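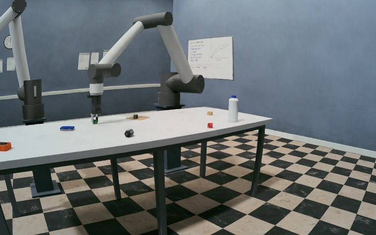

Kai-wen Kwan wrote:

> I've made the Trundside plum jam twice now and both times it has set like a paving slab. Is it the recipe, or is it me?
>
> Also, did the list ever settle whether the stones stay in?

Kai-wen, a bit of both. The recipe on the Uvthorpe handout was written for a gas hob and a patient cook. It says 50 minutes at a rolling boil, which would set a canal. Start testing at 8 and take the pan off the heat while you test, or it carries on without you.

I use 1000 g of fruit and slightly less sugar than Beverley Parsons does. She regards this as vandalism and has told the list so every September.
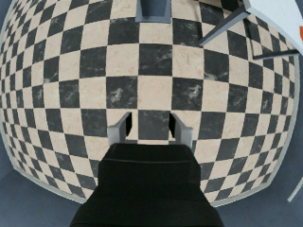

Do the stones stay in? They come out, but fish them out as they float up, unless you enjoy halving plums for an evening.

Pin-yu Choi swears by cracking a few and adding the kernels. I'd leave that alone. The flavour is faint and the kernels aren't good for you.

As for the two slabs you already own, warm a jar gently with a splash of water and call it glaze. Mine went on a ham and was praised by people who had refused it on toast.

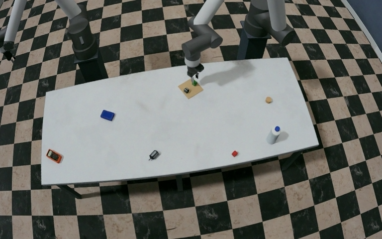 *Long table, February 5, 2021.*

Lids are still 49p each from Lurnia if you order before the price list changes. Reply to me, please, and not to everyone.

Þröstur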